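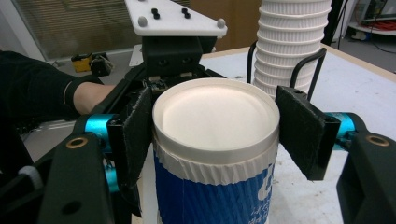

Page last changed: December

Support > Automation > Household and counter chores: FAQ

Can a machine do it yet?

These answers cover small manual chores in homes, break rooms, cafes and light packing areas. They are written for people deciding whether to buy, rent or wait. Large fixed machines such as conveyor dishwashers and case packers are covered in the Tromeleo equipment pages.

What do you mean by "yet"?

We use three grades. "Yes" means a machine can be bought, installed by a trained technician and left to run a shift with normal supervision. "Partly" means it works on fixed items in fixed positions, with a person clearing faults. "No" means it has been shown in a lab or in a video, and we would not put it in a customer's building. Grades are reviewed when we have test results of our own. A supplier's video does not change a grade.

Which chores are graded "yes"?

Vacuuming and mopping flat floors with few obstacles. Mowing a fenced lawn. Dispensing measured liquids and powders. Moving closed totes between marked stations. Applying labels to rigid packages that arrive facing the same way. In each case the machine meets a limited set of shapes or makes no precise contact with the object.

Which chores are graded "partly"?

Stacking and unstacking identical items, loading a dish rack with one pattern of plate, folding towels of one size, setting cups under a spout, wiping an open table, and picking boxed goods from a shelf. Most inquiries concern this group, and most of this page does too.

Which chores are graded "no"?

Clearing a table after a meal, sorting and putting away mixed laundry, changing bedding, cleaning a bathroom, emptying a full household dishwasher into cabinets, and general tidying. General tidying also has a specification problem: a machine has to be told where things belong, and few households have that written down.

Why is a paper cup harder than a steel part?

A paper cup is light, tapered and soft in the wall. A grip firm enough to hold a steel block will crush it. A grip gentle enough to leave it round may let it slide down through the fingers, more so when it is full. The taper also means that parallel pads meet the wall along a small area unless the pads tilt or give. Compliant pad faces help with this by spreading the load and adding friction.

A printed sleeve changes the problem again. If the fingers close on the sleeve, they may be holding the sleeve with the cup free to slip inside it. If they close above it, they are near the rim. The rolled rim is the stiffest part of an open cup, so the wall just under it resists squeezing better than the wall halfway down. Gripping there also brings the fingers close to the drinking edge, and some sites do not allow it for hygiene reasons. Check your local rules before choosing a grip height.

Can a robot take one cup off a nested stack?

Partly. Separating nested cups is the step that fails most in our trials at the Pascual site. Cups in a stack hold together by friction and sometimes by a slight vacuum. Pulling on the end cup may bring two. A person feels the extra weight or sees the doubled rim and corrects with a thumb, usually without noticing. A gripper with two fingers has no thumb to spare.

For cups from a known supplier, a mechanical cup dispenser is cheaper and more dependable than an arm. We recommend one wherever the cups do not change. The arm can then take the single cup from the dispenser outlet, where its position is known.

What were the results at Pascual?

The last full trial was 200 cup placements with a Biltov arm running Draltero control software. Each placement meant taking a single cup standing upright on the counter and setting it down on a marked spot. Failures came to 8. Of these, 5 were cups knocked over on approach, and the rest were grips that deformed the wall enough to be rejected. Lighting was constant and only one cup type was used. The figures should not be read across to other cups, to full cups or to stacks.

A failure rate at that level sounds acceptable until it is applied to a working counter. A cup knocked over while empty costs a few seconds. The same error with hot coffee stops the station and may injure someone. We do not quote a figure for full cups because the number of trials is too small.

How are these machines taught?

There are several methods in use. A fixed program repeats stored positions. A vision system finds the object and adjusts a stored motion to suit. The method now getting the most attention is learning from demonstration, in which people carry out the task many times and a model is trained on the recordings.

Demonstrations can be given by driving the robot remotely. They can also be given with a hand-held gripper, which a person carries to the object and closes on it by hand.

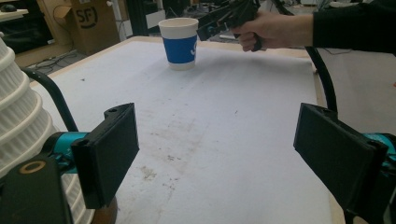
The hand-held method is quicker to set up because no arm has to be present. It also limits the person to what a gripper can do, so the recorded motion is one a robot has some chance of copying. Its weak points are force, which a camera records poorly, and reach: a person can stand in places and bend the wrist in ways that a mounted arm cannot. Recordings have to be checked for reach before training, and those outside the arm's range are dropped.

Are two grippers better than one?

For some chores they are necessary. Fitting a lid, sliding a sleeve onto a cup, opening a bag and folding cloth all go better when one side holds and the other side works. With a single gripper the item must be braced against something, usually a fixture bolted to the counter. Fixtures are not a lesser solution. A simple cup socket often removes the need for the second arm along with its cost, its cables and its share of the collision checking.

Two arms also take up space. Plan for both to be able to stop safely with an object in the grip.

Does a white counter make a difference?

Yes. A white cup on a white surface gives a camera low contrast, and the cup edge may be lost where shadow is weak. Depth sensors can also misread shiny or very plain surfaces. A colored sleeve helps the system find the cup but tells it little about where the rim is. Where the customer has a choice, we suggest a matte counter in a medium tone and diffuse light. Keep blinds set the same way during commissioning and use, or test under both conditions.

Paper table coverings are suitable for testing. They wrinkle and shift in service and should be removed before a machine is handed over.

Can it work beside staff?

It depends on the assessment made for your site. A slow, light arm is not automatically safe. The assessment has to include the gripper, the item held, the heat of any liquid and the height of the counter relative to a person's face. Anything sharp or hot usually means a guard or a presence sensor that stops the arm. Ask for the assessment in writing before any trial with staff nearby.

What maintenance does a gripper need?

Pads wear first. Fabric and foam faces fray at the edges, collect dirt and lose grip. Inspect pads at the start of each shift and replace them when the edge lifts or the surface feels slick. Pads used near food must be of a type that can be cleaned or thrown away. Check pivots for play every 4 weeks. Play in a pivot appears first as cups being set down off center, and it is often mistaken for a camera fault. Check that cables still move freely through the full range and have no sharp bend at the connector.

After a pad change, run the closing-width calibration in Draltero. If this is skipped, the gripper will over-close by the difference in pad thickness.

How much time will it save?

In the "partly" group, often none in the first months. Someone has to fill the dispenser, clear faults, clean the pads and wipe down. Savings come where the task is repeated all day and the item never changes. If a chore takes a few minutes at opening and a few at closing, do not automate it.

Should I wait?

For a home, yes, unless the chore is on the "yes" list. For a cafe or break room, a dispenser and a better counter layout usually give more benefit than an arm at present. For packing or assembly with a single product, request a trial using your own items. Send enough stock for the trial to include damaged and misprinted pieces, as these will turn up in service.

What should I send with a trial request?

Send samples of every item the machine would touch, the dimensions and height of the work surface, photos of the area under normal lighting, the pace you need at the busiest time of day, and a description of what staff do now when something goes wrong. The last of these is the one most often left out, and we will ask for it before quoting.

Do you lend equipment for trials?

Biltov arms are available for on-site trials subject to the safety assessment. Trials at Pascual need no assessment on your side. Consumables are charged at cost, and samples are not returned unless this is requested when they are sent.

Contact Tromeleo Support | Copyright Tromeleo, all rights reserved | Back to top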